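Comparing two grippers for picking up picnic bowls and cups
Final year project report, Robotics Workshop, Kunville College

Why I picked this

When the project list came out in December I went straight for the gripper one, mostly so I wouldn't have to spend the whole winter writing simulation code. The brief was short: take the arm we already have, try two grippers on it, and say which one copes better with light plastic tableware. It came from the canteen trials over at Varkcombe, where they want an arm that can sort cups and bowls after lunch. I got the easy end of that, with clean things on a flat table and no leftover custard.

The two grippers

The first is the Marchetti, which has two stiff fingers and closes until it feels resistance. The second is the Rekadero, also two fingers, but with softer tips and a setting for how hard it squeezes. On paper the Rekadero should win everything - it's newer, it weighs less and you can tune it. I went in expecting a very short report!

Both went on the same arm with the same controller and the same fixed camera. Swapping them over took me most of an afternoon the first time (I put the cable on the wrong side of the wrist and had to undo the lot) and maybe ten minutes by the end.

Setting up the table

I used a mix of plastic bowls and cups in different colours and shapes, some shallow and wide, some tall and narrow, a couple of them see-through. They stand on a dark green cloth, which stops them skating about when a finger nudges them. The bare table top was hopeless for this. I moved everything to new spots before each run so the arm couldn't get away with repeating itself.

A run went like this: the arm picks one item by the rim, lifts it, tips it over to the side and holds it there for 3 seconds. If it was still in the gripper after that, I wrote down a pass. I did 200 runs with each gripper. The tipping part was my own idea and I did regret it by run fifty or so, but a straight lift hides a weak grip and I wanted to see the bowls hanging by one edge.
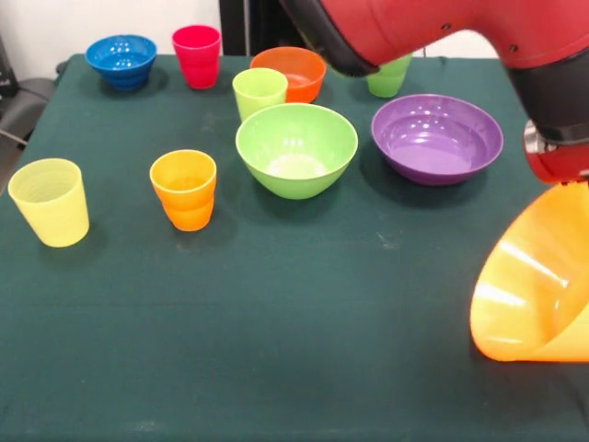
What happened

The Marchetti dropped fewer bowls than I expected. Its stiff fingers bite on a thin rim and then don't move, so once it had hold of a wide bowl it nearly always kept it. Cups were another matter. Anything with a flared rim tended to turn in the fingers as the arm tipped, and then down it went.

The Rekadero was much kinder to cups. With the squeeze set low it let bowls sag, and with the squeeze set high it bent the softer ones out of shape, so I spent ages hunting for something in the middle. I settled on 114 on the controller's own scale and left it there for all the counted runs.

The camera gave me more bother than either gripper. It sits in one place, so the arm itself covers part of the table whenever it reaches across, and anything standing behind it is partly hidden. My program looked for rims, and it sometimes took two overlapping rims for one big one. I saved 2,638 stills over the whole project and a fair few of them are of that exact mistake. In the end I made the arm park out of the way before each look, which slowed every run down but fixed most of it.

What I'd do next

If Varkcombe asked me tomorrow I'd say Rekadero for cups, Marchetti for wide bowls, and a second camera before spending money on either. I'd also like to try wet things, and stacked things - I left both out for lack of time. The run log and the controller settings are in the appendix.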